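Feltell Community Help > Crafts and Hobbies > Felt and Fabric

Covering an old table in felt for games – glue, staples or just lay it on top?

Posted by mossycog, 2025-10-25

Hello all! I have finally got my hands on a proper games table. Well, it will be one. At the moment it is an old dining table from the Fondska reuse shed, solid as anything, with a top that looks as if someone chopped onions straight on it for years. I love it already.

My plan is to cover the top in wool felt so that dice don't clatter and cards can be picked up without using your fingernails. We play most weeks, usually four of us, and the children use it for everything else in between (paint, toast, you name it).

I've read three different guides and they say three different things. One says spray glue, one says staples underneath, and one says a loose cloth is fine. I don't want to ruin the table, but I also don't want the cloth sliding off into somebody's lap in the middle of a long game. I'm in a rented flat, so nothing smelly if I can help it. Which would you go for, and what thickness should I be buying? Also, does colour matter at all or do I just pick what I like?

Thanks in advance, I'm far too excited about this!

3 replies – sorted by most helpful

tallowbee

Oh, you are going to have such fun with this! I've covered two tables now and I'd do another tomorrow if we had room for one.

Please don't glue it. Spray glue goes through thin felt and dries in hard patches, and you will feel every one of them when you slide a card across. It also means that when the felt gets a stain (toast!) you're stuck with it. Staples underneath are lovely and tidy if you know the table will only ever be a games table, but yours sounds like it works for a living.

What I do is a fitted cover, like a bottom sheet for a bed. It's easy, even if your sewing is as wobbly as mine, and it comes off in ten seconds.

Choosing the felt

Get a wool blend if you can stretch to it. Acrylic goes bobbly wherever elbows rest. For thickness I like 2 mm. Thinner than that and you feel the wood, thicker and the corners bunch up like a badly wrapped present. Mine was 300 grams to the square metre and it has been brilliant. Vekora do it off the roll, and they will post you little samples first if you ask. Do ask, the colours on a screen are hopeless!

On colour – yes, it matters more than you'd think. Green is traditional, but red dice and brown counters get a bit lost on it. I went for a dusty blue and it suits almost everything. Plain black shows every crumb, and pale grey shows tea. A slightly speckled one is more forgiving than a flat one, too.

Good strong colours sit beautifully against blue, and chunky toys are as easy to spot as game pieces:

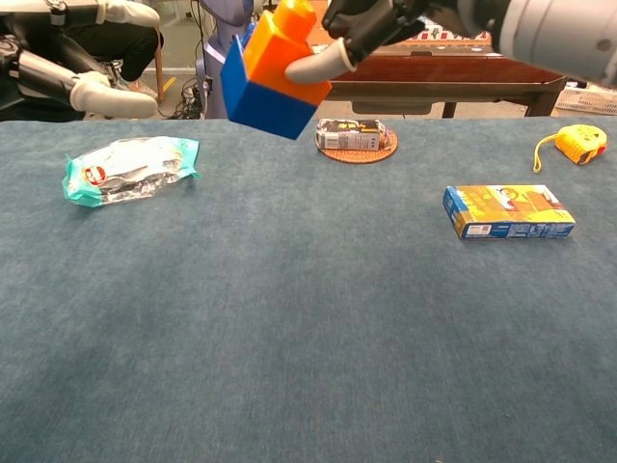

Making the cover

Measure the top both ways, then add 18 cm to each measurement. That gives you a 9 cm drop on every side, enough to fold under the lip and hold a bit of elastic.

Lay the felt over the table, wrong side up, and pinch each corner together so it fits snugly. Pin it, take it off, sew down the pinned line and trim the extra. Felt doesn't fray, so you can skip hemming altogether (hooray).

Then fold up the bottom edge by two centimetres to make a channel, sew it, leave a gap, and thread your elastic through with a safety pin. Pull until it grips and knot it.

If the top is really badly cut about, put a rubbery rug underlay under the felt before you stretch it on. It stops any sliding and makes the dice sound wonderful, a sort of soft thud.

Looking after it

Brush it with a clothes brush after each game, always in the same direction. Blot spills with a dry cloth and leave them alone, as rubbing is what makes the fuzz. Don't put it in the machine! I did that with my first one in September and it came out the right size for a coffee table.

Please come back with pictures, I want to see the onion table in its finery.

pennywhistle706

Staples. Did mine years ago, still fine.

Start from the middle of each side and work outwards, corners last. Pull it tight but not so tight it goes wavy.

drumlin_and_daughter

I'm with tallowbee on the fitted cover, mine is the same but with ribbon ties round the legs as I couldn't face the elastic. One thing to add: hang the felt over a door for a couple of days before you cut it. Mine arrived folded and the crease was right across the middle of our very first game, every single die rolled into it. A warm iron through a damp tea towel sorted it in the end.

If Vekora is out of the colour you want, the Abubakar fabric stall at the covered market cuts to any length and has a remnants bin that I can't walk past. My whole table came out of that bin!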